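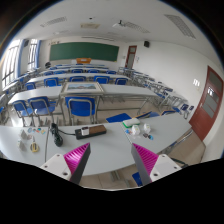
I want to write a few posts about how I clean the tables after my craft and repair class, because two people asked me last month and I answered too shortly. It is a slow method. I like slow methods. (1)

(2) First rule: I don't move anything for five minutes. I only look. When I begin to grab things at once, I make one big pile and then I have to sort the pile also. A table with things spread on it is already half sorted.

(3) Scissors go first. Ours have yellow handles, so they are easy to find on a light gray table. I turn them with the points away from me before I pick up anything near them. I learned this in my first year, with a small cut on the thumb.

(4) Then the small colored pieces. Red-orange, teal, yellow, blue, all of them smaller than you would like. I put them in a row near the back and leave them there until the end. If I put them in a box too early, I always find one more and must open the box again.

(5) I have 19 students in the group this term and each one leaves maybe one small thing. You can do the calculation.

(6) Black and dark brown pieces are the worst. They are not hard to see on the table, but on the floor they disappear. So I check between the tables too. Where two tabletops meet there is a thin line, and thin things like to go in there. I use an old library card to push them out.

(7) Cables. Please do not wrap them around your elbow! Hernán Espinoza taught me to make long loops, flat on the table, and to keep the bundle loose. Before him I had a cable that was broken inside after one winter and I blamed the socket.

(8) The power strip stays on the table until last. I take the plug adapter out and keep it separately, in a bag with a label. We lost 7 adapters before I started with the labels. Since February, zero.

(9) Someone asks if I use the Lornine boxes. I tried them. The lid is good but the inside is too deep, and small pieces go to the bottom and you need to empty everything. A flat case is better for me.

(10) Chairs: we have the blue ones with gray tubes. I push them in only after I checked the floor. If you push them first, you must pull them out again, and they make a terrible noise for the class downstairs.

(11) Everything together takes me 29 minutes. Hayley Hulme does it in much less, but she has her own cupboard.

(12) Tomorrow I will write about the cupboard, if I have the energy. Thank you for reading and sorry for my long sentences.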